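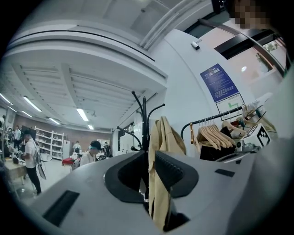
Why did Jonah sulk when Nineveh was spared?

Precious Msimang
Our reading group at Mondach has reached the end of Jonah, and I have been asked to lead the last chapter, mainly by virtue of missing the meeting where we picked. I can follow the storm and the fish. Chapter 4 is where I get stuck. Jonah preaches one short sermon, the whole city repents down to the cattle, and he goes off and asks to die. Then there is the plant, the worm and a hot wind, and he asks to die again. Is he embarrassed that his prophecy didn't come true? And why does the book stop on a question with no reply from him? I have 18 minutes to fill in August and would like to say something better than "prophets are moody."

Themba Ntuli
Look at verse 2, where he tells you himself. He says he ran to Tarshish in the first place since he knew God was gracious, merciful and slow to anger. He is quoting Exodus 34:6 back at God, and he means it as a complaint. Nineveh was an Assyrian city, and Assyria was the power that would later crush the northern kingdom of Israel, so he had some cause to want the fire.

Embarrassment may come into it – plenty of older commentators thought so – but the text gives mercy as his grievance, and I would start there. Notice too that he was glad enough of mercy in chapter 2, when he was the one inside the fish.

On the ending: God asks whether He shouldn't care about a city of more than 120,000 people who don't know their right hand from their left, and also much cattle. I think the silence leaves room for the reader to answer. Our group sat without a word for a good while after reading it aloud, and for us that is unusual. If you have minutes left over, read Luke 15 from verse 25. The older brother is outside the party in much the same mood.

Sipho Chauke
It was the heat. Read verse 8. I have been sunburned at a church picnic and said things too.

Ileana Bălan
Themba has covered most of it. I'd only add that the word for the "evil" of Nineveh in 1:2 is the same Hebrew word used for Jonah's displeasure in 4:1, though English Bibles usually hide it. Check the footnotes in yours. Also, please don't spend your whole slot on what kind of fish it was. We did that at Jedwood and never got to the plant.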